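Gripper comparison, part 1 of 4. We've been running the Handus and the Rebelo fingers in the simulator, same arm, same controller settings, same kitchen counter. Emiko Murakami set up the runs.

2/4 Handus is the pointed black finger. It gets into narrow spaces well. The trouble is the view from the wrist camera, where the finger covers a lot of what you want to see near the bottom. Next to a wire rack it's hard to judge depth from that one view. The cabinet is easier, with flat boards and plain edges.

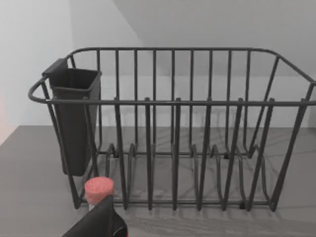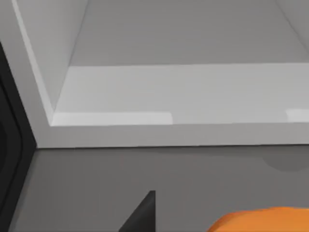 3/4 Numbers so far

726 runs in total. Handus finished 70 percent of the cabinet tasks and 28 percent of the dish rack ones. Rebelo did slightly better at the rack and worse at the cabinet. Most rack failures were the fingertip catching a wire on the way out. Slowing the controller down helped both, with the longest runs taking up to 2 minutes.

4/4 Still to do: a second camera on the Sillero mount, looking from the side. We tried that in November with an older controller and the lag was too long to learn much. The Brirnon controller should handle two streams. If anyone has run it with a wrist camera and a side camera together, I'd like to know what frame rate you settled on.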